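Community Help > Automation and Robotics > Methods and results

Combining hand-held gripper recordings with robot arm recordings: what proportion is sensible?

Posted by Binwood Workshop Group, 2024-03-02

Our group is preparing a small study on the tidying of desks and shelves. We hold 35 recordings made by driving a robot arm directly, and we intend to add over 2,000 short recordings made with a hand-held gripper. The two fingers on the hand-held unit are of the same pattern as those on the arm. The camera is mounted in the same position on both.

We have read the Hapeta method note, which reports that a policy trained on both sources did better on soft objects than one trained on arm recordings alone. The note does not state how often each source was drawn during training. With simple random sampling the arm recordings would hardly be seen at all.

We would be grateful for advice on two points. Should the arm recordings be given extra weight? And should the hand-held recordings be restricted to tidy backgrounds, as the arm recordings were all made at one bare bench?

Replies

Fotmont Lab Support

Yes to the first point. We repeated the Hapeta comparison last September on a cloth-moving task, using our own objects, and tried several weightings. The best result came when each training batch was drawn half from the arm and half from the hand-held unit. When the arm's share fell below one in 5, the policy still approached the cloth well but closed the fingers too early. We attribute this to timing. A person closes a hand-held gripper faster than our arm can, and the policy learns the faster habit unless it is shown enough of the slower one.

Before changing any weights, we would advise you to check the delay between the camera and the finger readings on both devices. Ours differed, and correcting the difference gave a larger gain than any change of proportion. The check can be made by opening and closing the fingers 5 times in front of the camera and comparing the picture with the logged width.

We would also ask you to keep a set of arm trials aside for testing. Results measured on hand-held recordings alone tell you how well the policy copies a person. They do not tell you how the arm will behave.

Drillar user

Just use all of it. More data is better in my experience. We never weighted anything and it was fine, although our task was only pushing blocks.

Binwood Store Room

I can comment on the second point, having worked through the sorting of a similar collection. We began by discarding recordings with busy backgrounds and later restored them. The policy trained on the restored set was steadier when the arm was moved to a different desk — the result held for folded garments and, less clearly, for small hard objects.

A typical view from the restored part of the collection is given here. The red fleece is the main object, with a small figurine resting on it, and the monitor, cables and plant behind were left as they stood.

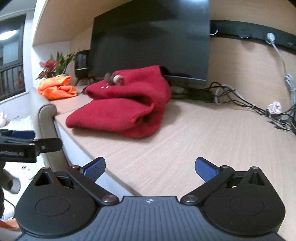
Points to settle before training

Decide in advance how you will label a view in which one object lies on top of another. We had two people labelling, and they disagreed on whether the garment or the smaller item should be named as the target. The written rule we adopted is that the target is whatever the spoken instruction names, regardless of what is uppermost.

Keep a record of the desk used for each recording, so that whole desks can be held back for testing. Splitting at random places the same background on both sides of the split and makes the result look better than it is.

I cannot advise on the half-and-half weighting given in the first reply. Our arm set was much larger than yours.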